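Whose rulebook is it anyway?

I have now read the Sarmiento guidelines twice, start to finish, and I would like those evenings back. If you have missed the fuss, they are the good practice rules for people who record household chores with hand-held grippers, so that a robot arm can be trained on the results later. Wenovitz signed up to them in March. Zunora says it will. Everybody I work with has been sent the PDF and told to "align".

I am not against rules. I spent long enough cleaning up other people's recordings to know what happens without any. One collector films with the curtains open, the next with them shut, a third calls every single task "tidy up", and some poor soul has to sort it out afterwards. So I opened the document wanting to like it.

Section one is about consent, and it's decent. Ask everyone who lives in the home. Ask again if you come back. Tell people in plain words what will be kept and for how long. Fine. I'd have put in something about neighbours walking past an open door, and about post left lying on a worktop with a name and address on it, but it's a start.

Then we get to the part about the workspace. Rule 4.2 wants a "clear, neutral, uncluttered surface of uniform colour". Rule 4.3 wants "no unrelated objects within reach of the tool". Has anyone at Sarmiento been in a home lately? People cook next to where they sleep. They keep things on top of the fridge. The whole argument for going into real rooms is that the lab bench was too clean, and now we have a standard that asks us to turn the real room back into a lab bench before we press record.

I put this to the feedback address and got a reply saying that clutter "reduces comparability". Well, yes. So does life. If a robot can only pick up a stick when the sheet under it is plain grey, I'd rather find that out from the recordings than from the customer.

The numbers bother me as well. Rule 6.1 says a task is "adequately covered" after 100 good takes. Why 100? There's no source, no footnote, nothing. The trial set that came with the draft has 3,079 takes in it, and by its own appendix 663 of those were thrown out, mostly for breaking rules that hadn't been written when they were recorded. That isn't evidence that the rules work. It only shows you can fail people after the fact.

And there's next to nothing on handling two tools at once. Half a page! Most of the rules quietly assume one gripper, one object, one hand. Anybody who has tried passing something long and thin from one side to the other knows that's where it all gets awkward, and it's where I'd want some proper guidance on what counts as a finished grip and what counts as a fumble.

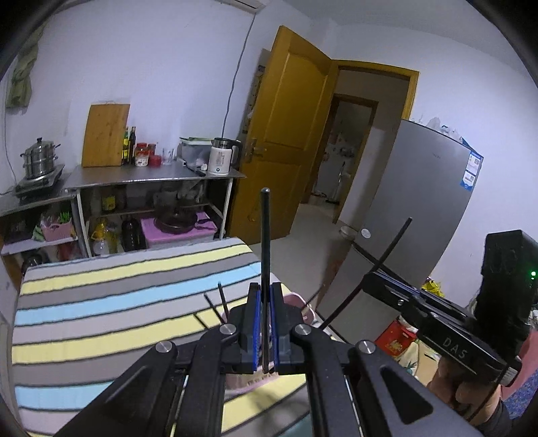

Posted by the author of Omora Notes

Two grippers, thin black rods, a striped mattress cover underneath and a kettle on the steel table at the back. By my reading it breaks 4.2 on the stripes alone. I would keep it without a second thought, because stripes behind a thin dark rod are just the sort of background I'd want a system to have met before it gets anywhere near a paying household.

What would I ask for instead? Write down what is in the room and leave it where it is. Say plainly what makes a take bad - a dropped object, a blocked lens, a person who hasn't agreed to be there - and stop marking people down for their bedding. Give a reason for every number or take the number out. And put a date on each version, please, as I have three files on my machine all called "final" and they don't agree about gloves.

Wenovitz can do as it likes. I've told Zunora I'll follow sections one and two to the letter and treat section four as a suggestion until someone can show me a result. No answer so far. The comment period is still open if you want to add your own grumbles, and the form is at the bottom of the Sarmiento page, under the newsletter box.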